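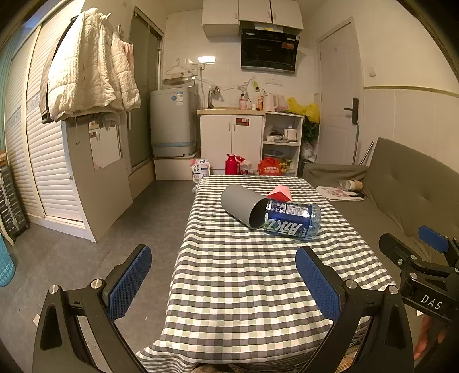
24/05/2018
By Hilde Leemans

Washing Cotton Table Linens: Shrinkage, Water Hardness and Line Drying

Members have asked for a follow-up to the spring item on stain removal, this time covering the washing itself. The notes below apply to plain-woven cotton and cotton-linen cloths. Coated cloths and anything with a bonded backing should be wiped and kept out of the machine.

Most shrinkage in a new cotton cloth occurs in the first two or three washes. Yarn is held under tension on the loom and again during finishing, and it relaxes once it is wetted and agitated. The lengthwise yarns usually shorten more than the crosswise ones, so a cloth cut square will often end up slightly rectangular. Anyone sewing from yardage should wash and dry the fabric once before cutting, at the warmest setting it will later see. Checks make the distortion easy to measure. Count the same number of repeats in each direction before and after washing and compare the lengths.

Struan Rankin washed 13 napkins from one bolt of Broltora cotton for his guild sample book. He kept 4 back for hand washing in cool water and put the other 9 through a warm machine cycle. The machine-washed pieces came out shorter in the warp and noticeably softer. The hand-washed pieces kept their size but still felt stiff, and Struan puts this down to sizing left in the yarn. He plans to repeat the test in July with a second rinse.

Hard water is the more common cause of a gray, harsh cloth. Calcium and magnesium react with true soap to form a curd that lodges between the fibers. Modern detergents are less affected, but they still work better when softened. Washing soda dissolved in the drum before the load goes in is adequate for most supplies. Do not add vinegar to the same wash, as the two neutralize each other. Vinegar can go in the final rinse by itself. Never combine it with chlorine bleach.

Fabric softener should be left out. It deposits a film that reduces absorbency, and on napkins the effect shows up quickly. Optical brighteners are a separate matter: they will shift pale greens and creams toward blue over repeated washes. Check the ingredient panel if the cloth has a light ground color.

For drying, pull the cloth square while it is damp and hang it over two parallel lines with the fold across the weft. Pegs go on the hem only. Iron from the wrong side before it is fully dry, working along the straight grain. Diagonal strokes stretch the cloth on the bias and leave the corners wavy.

Yatziri Pacheco has the shrinkage record sheets. Completed sheets should go back to her before the July meeting, with the fiber content and wash temperature filled in.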